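21/03/2018

Utensil storage, kitchen table. Continues the drainage notes from December.

Purpose today: settle how chopsticks and spoons are to be stored between washing up and the next meal, and decide whether the open lattice caddy stays on the table or goes back to the counter. The drawer insert from Fellby is out of the running. It held water in the corners and the chopsticks came out of it smelling of the drawer.

Starting condition. All chopsticks washed by hand in warm water with a little detergent, rinsed, shaken, laid on a tea towel. Spoons the same. Caddy emptied, scrubbed with the bottle brush, rinsed from the inside out. The lattice collects a grey film where the strips cross and a cloth does not reach it. Brush only. Ten minutes in dilute vinegar first makes the brushing quicker, but the plastic smells of it until the following morning.

Weighing. Did this on the Talpur scale, which reads to the gram and drifts if left on. Re-zeroed before each bundle. One bundle of chopsticks, straight off the towel: 74 g. Same bundle after 17 hours upright in the caddy, tips up: lighter by 2 g and no further change at the next reading. I take that as dry for our purposes. The drawer insert was never weighed, so there is no proper comparison, only the smell and the marks on the wood.

Tips up or tips down. Argued both ways in the December notes. Tips down, the eating ends sit in whatever has drained to the base. Tips up, they are exposed to the room and get handled when somebody pulls a pair out. I have gone with tips up and a rule about taking them by the lower half, which will be followed by some people. If the base can be kept properly dry the question should be reopened.

Loading. The compartments are not equal in use even if they are close in size. Whichever one faces the person sitting down gets emptied first and refilled first, so the same sticks go round and the ones at the side hardly move. Rotating the caddy half a turn at each refill evens this out. Marked the base with a pencil cross so the turn can be checked.

A full compartment stands straight. A half-full one lets the outer sticks lean, and a leaning stick catches a sleeve. Tried an elastic band round the bundle: stands well, dries badly where the band sits. Tried a cardboard collar: went soft. Best result so far is simply to split the chopsticks between two compartments and not spread them over more.

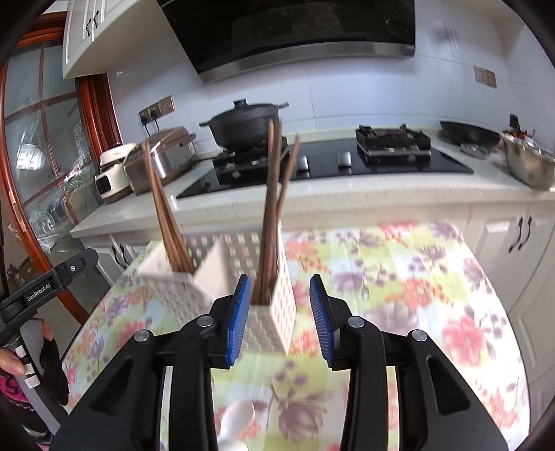 Spoons are a separate problem. The ceramic ones are short in the handle and heavy in the bowl. Bowl up, they make the caddy top-heavy when it is carried. Bowl down, the bowl fills the compartment and the next spoon rides on top of it with a scrape I do not like. Glaze against glaze will chip sooner or later. For now the spoons are laid flat, bowl up, on the table at each place, and stored flat in the shallow dish in the cupboard. They dry in minutes, so there is no argument for keeping them upright.

Table against counter. Points noted over the trial:

Counter, beside the rice cooker. Steam from the vent reaches the caddy when rice is on. Wood nearest the vent was damp to the touch by the end of the cooking cycle. Moving it further from the cooker puts it nearer the hob, and fat gets into the lattice. After one evening of frying there was a tacky feel to the plastic on the hob side. The hood was running on low.

Counter, by the wall. Clean enough, but the tiles behind are cold and the back of the caddy stays wet longest. It also has to be reached for over whatever is being chopped.

Table. Dry, away from the fat, convenient. Against it: the caddy drips through the base, so it must not go on the cloth until the sticks have had a first drain at the sink. The floral cloth hides water marks well, which is not a virtue here, as the wet patch is only found by leaning on it. I measured the first drain with a kitchen timer. Most of the water was on the towel after 20 minutes and a sheet of kitchen paper under the base stayed dry from then on.

Decision: table, after the first drain. Counter is not to be used while anything is on the hob.

Condition of the chopsticks. Went through them under the hood light. The reddish colour is even along most of them. A few have gone dull near the eating end and feel slightly furry when wet, which I put down to raised grain. Rubbed those down with fine paper, wiped, one thin coat of the Cusance food-safe oil, wiped again, left overnight on the rack. They came up smooth. Do not oil and then stand in the caddy the same day. The oil runs down and the compartment floor has to be degreased. Found this out with the first pair.

Two were warped enough to roll unevenly on the worktop. Kept for stirring and for getting things out of the toaster when it is unplugged. Not to be put back in with the rest.

Caddy itself. No cracks. Slight bow in one long side, visible against a steel rule, no effect on use. The feet are shallow and would be better with something under them. Grundov sell stick-on silicone dots in two thicknesses. The thicker ones would give air under the base and might answer the drip question too. Try those before buying a tray, because a tray will only hold the water where we do not want it.

Routine as it now stands, to be copied onto the card inside the cupboard door:

Wash, rinse, shake.
Flat on towel, 20 minutes by the timer.
Caddy, tips up, two compartments.
Half turn at each refill.
Spoons flat, in the dish.
Caddy brushed once a week, lattice included. No dishwasher, the bow in the side may be from that.

Open items. Weigh a bundle tips down for the same 17 hours, same scale. Weigh the oiled ones separately, as the oil will change how much water they hold. Check the smell of the caddy after a week with no vinegar. Order the dots. Wash the tablecloth at a lower temperature next time, the purple looks weaker along the fold.

Bottle brush is nearly bald. Replace before the next scrub.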